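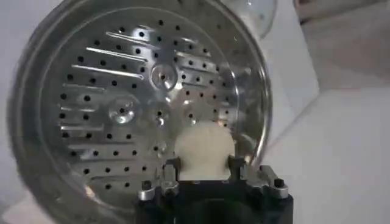 ## Wrist camera and shiny sheet metal: auto exposure or fixed?

**kadric_p** · 1 Apr 2026

Setup: Sornberg six-axis arm, Gekley parallel gripper with aluminium fingers, small camera on the wrist. The task is handling perforated stainless steamer baskets. I am comparing two controllers, the Navarro and the older Gresteck, with the same arm, gripper and camera.

The frame above is from the Navarro run. With the camera this near the plate, the holes are easy to segment but the reflections are not. The raised slots each carry a white stripe along one edge, and the edge detector treats that stripe as a real edge. The rim is worse, as it is smooth, curved and soft in the image.

Results over 19 attempts per controller, same start pose:

| Controller | Pose rejected by vision | Faults on contact |
|---|---|---|
| Navarro | 6 | 2 |
| Gresteck | 6 | 2 |

So no difference I can measure. Before I swap the camera, does anyone run fixed exposure for this sort of part?

Panagiotis Kadrić

---

**tolstack**

Identical numbers suggest the controller is not your limit. Both get the same pose estimate from the same camera.

Fixed exposure, yes. Set it for the plate and let the background go dark. On auto, the white surface on the right will pull the exposure about as the wrist turns.

---

**ferrule88**

Disagree on fixed exposure as the first step. It won't remove a specular highlight, it only makes it smaller. Cross-polarise: film on the light, filter on the lens. You lose light and have to lengthen the exposure, so stop the arm before you grab the image.

Also, why use the rim at all? The plate has three domed dimples with a hole in the centre of each. Fit to the dark centres and ignore the metal round them.

---

**kadric_p**

> Fit to the dark centres

Tried in January. The one just right of centre washes out in some poses, and you can see it going in this frame. With only the other pair left I can't recover tilt.

---

**ferrule88**

Then use the rows of holes for tilt and the dimples for rotation. There are plenty of holes, and losing a few under the pad does not matter if the fit is robust.

---

**m_oduya**

Different question. Is that foam between the fingers doing the contact? It looks as if it stands higher than the fingertips. If so, your fault count is measuring the foam as much as the controller. Soft pads creep. Force thresholds set on a new pad will be wrong on an old one.

---

**kadric_p**

Yes, the pad meets the plate first, by design. Same pad for both controllers, Gresteck run first. I have not logged its compression.

---

**m_oduya**

Then the order is a confound. Alternate the controllers, or fit a new pad for each block. I would not publish that table as a controller comparison until you have.

---

**tolstack**

For two faults each I doubt pad wear shows up at all. The vision rejects are the larger number, fix those first.

---

**m_oduya**

Small counts are a reason to be more careful with the order. Swapping a pad takes less time than this thread has.

---

**kadric_p**

Plan: lock exposure, fit to the hole rows plus whichever dimples are visible, then rerun with the controllers alternated and a new pad per block. Polariser after that, as a separate change. I will post the table in this thread.

---

**ferrule88**

Log the gain as well as the exposure. Some camera drivers leave auto gain on when you lock the shutter.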